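# We Need House Rules for Folding a Rag

I've been arguing with people about towels since February, and I'd like to take it to a wider audience.

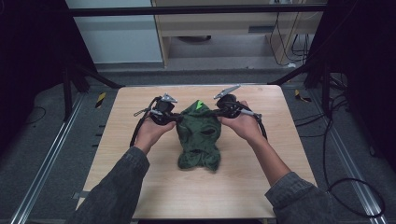

## The cloth is the easy part

If you've never spent a shift doing cloth work with hand-held grippers, the job sounds like nothing. You hold one in each hand, there's a crumpled cloth on the table, and you flatten it and fold it. Then you crumple it up and do it again. The recordings go off to train a robot arm that will one day do the folding for somebody who has better things to do with their Saturday.

I've been doing this kind of work for a while now, first as one of the people holding the grippers and lately as one of the people who writes the instructions. And my opinion, which has gotten me a few long looks across a lunch table, is that our trade is terrible at rules. We have plenty of them! They're just about the wrong stuff.

Take the instruction sheet I inherited on our Plomgate project. It ran to 14 pages. It told you what file names to use, how to log in, where to put your badge, and which form to fill out if you lost your badge. On the question of what counts as a folded cloth it had one line: "Fold the cloth neatly."

Neatly! My grandmother and my brother both believe they fold neatly, and one of them is lying.

## What happens when you leave it open

People fill the gap with their own habits. One of our operators folded in thirds because that's how she does dish towels at home. Another went in half and in half again. A third guy smoothed the whole thing out with the flat of the gripper for so long that you could have eaten a sandwich while he got to the first corner. All of them were doing what the sheet said.

I went back through one batch of 3233 recordings with Bjarke Hafstein, who runs review for us, and we couldn't agree on which ones to keep. We'd both been doing this a long time, we both had the same sheet in front of us, and we were throwing out different clips. That was the afternoon I stopped believing the problem was sloppy operators.

Now, there's a fair argument on the other side, and Bjarke makes it better than I can. He says variety is the whole point. If everybody folds the exact same way, the robot learns one fold and falls apart the first time a cloth lands funny. I agree with him about that. Where we split is on what kind of variety you want. I want the cloth to start out in every sorry lump you can think of. I want different hands, different speeds, different ways of fishing a corner out from under a crease. What I don't want is for the finish line to move depending on who's on shift.

So write down the finish line. Ours now says the cloth ends in a rectangle, no layer sticking out past the one above it by more than a finger's width, both grippers open and clear of the cloth before you stop recording. You can read it in one breath. Bjarke and I went through another batch with it and argued about 8 clips, and I enjoyed every one of those arguments because they were about the cloth.

## Mistakes are allowed

This is the rule I'd fight for hardest, and it's the one that gets cut first. Most instruction sheets I've seen tell the operator to throw away any try where something goes wrong. You pinch two layers when you meant one, the corner slips, you stop, you delete it, you start over.

I think that's a bad habit dressed up as high standards. A machine that has only ever watched perfect folds has no clue what to do with a slipped corner. And slipped corners are most of life with fabric – anyone who has put a fitted sheet on a mattress can tell you that. If you drop it, pick it up and keep going. Mark the clip as a recovery so the training folks can decide what to do with it. Throw it out only if the equipment failed or somebody walked into the work area.

We did have to add one thing, which is that you can't drop it on purpose. A couple of people got the idea that recoveries were prized and started putting on little shows. You can spot a staged fumble from across the room.

## The person holding the grippers

I've left this for late in the essay, and that's sort of the problem in small form, because the sheets all leave it for late too. Page 13 of our old one had a box that said "take breaks as needed."

As needed doesn't work. People who are paid to hit a number don't need a break until their wrists hurt, and by then it's been a while. You're holding your arms out over a table and pinching, over and over, and it adds up in the thumb and the forearm before you notice. We went to 10 minutes off every hour, timer on the wall, no skipping. Output dipped for a week and then I quit hearing about it.

The same goes for cables. I think keeping them out of the way belongs to whoever sets up the station, and it should be checked before each shift by a second person. Telling the operator to "be mindful of cables" puts the job on the one person in the room who's looking at a dish towel. Same for table height. Set it for the person, write down the setting, move on.

And please, say what happens to the recordings. If a sleeve or a hand is in the shot, the owner of that sleeve ought to know who gets the clip and for how long. We put ours in plain words on the sign-up form, and it took me one evening to write.

## Who should write all this

I used to think we should wait for a proper standard to come down from somewhere. I don't anymore. Cloth work changes too fast, and a big document written by people who haven't folded anything with a gripper is going to come back with "neatly" in it.

What I'd like is for each shop to keep a short page, two sides at most, written with the operators in the room and signed by at least one of them. Put it up where other shops can see it. Steal from each other. I'll happily post ours, finger's width and all, and if you measure in something more sensible than fingers, send me yours and I'll probably change it.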